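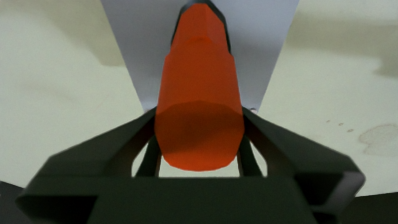
Moving a small shop's mail orders to a new town: notes, in posts

1/
We moved the stationery shop from Escobar to Oltton in December. A few people who run small mail-order businesses asked how it went, so I'm writing it up in one thread. Mostly dull stuff. Might save you a week.

2/
Start with the post office, before the lease if you can. I signed first and then found out the Oltton counter closes at 2 on Saturdays. Saturday used to be my biggest drop-off day. I now ship those orders Monday morning and say so on the order page.

3/
Change of address takes longer for a business than for a household. I filed 30 days ahead and still had supplier mail going to the old unit into the new year. Call your suppliers one by one. An email to the general inbox did nothing for me with two of them.

4/
Return labels. I had a drawer full of printed ones with the Escobar address. I covered them with stickers for a while, but the stickers peeled off the coated stock. In the end I recycled the lot and ordered new ones from Plosex. Should have done that on day one.

5/
Shelving. The new room is narrower and has a lower ceiling. I measured the floor and forgot the height, so the tall units had to be cut down. Measure the door too. The packing bench came in with its legs off.
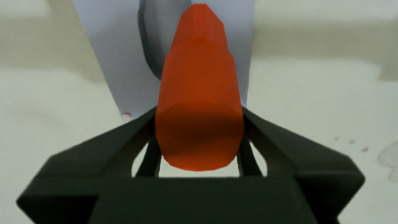

The bench went back together fine, and it now stands along the long wall with the tape, scale and label printer on the left, since I'm left-handed. Boxes go underneath, flat. Filled orders go on the right and don't come back to the left for any reason. That one rule has cut my mix-ups more than any software.

6/
On software: I switched from a spreadsheet to Flideck the same month. I don't recommend doing both at once. I had 112 open orders during the move and 80 of them had to be typed in by hand after the import dropped the second address line. If you have apartment numbers in their own column, check them before you hit import.

7/
Costs. The van was cheaper than I expected and the internet hookup was more. The old landlord kept part of the deposit over screw holes in the wall. Take your own pictures of the walls when you move in. I did it this time.

8/
Customers mostly didn't notice. I put a line about slower shipping at the top of the store and in the order email, and got only a handful of "where is it" messages. The people who wrote were nice about it. I refunded shipping on anything more than a week late.

9/
Still not sorted: the sign, a second key, and the heater, which trips the breaker if the label printer is running. An electrician is coming. Until then I print first thing, then heat the room.

10/
Paper does not like a cold room, by the way. Envelopes curl. Keep them off the outside wall and leave the packs sealed until you need them. Saturday, February 18, 2023 is the first open day at the new place, doors at ten, parking in the back.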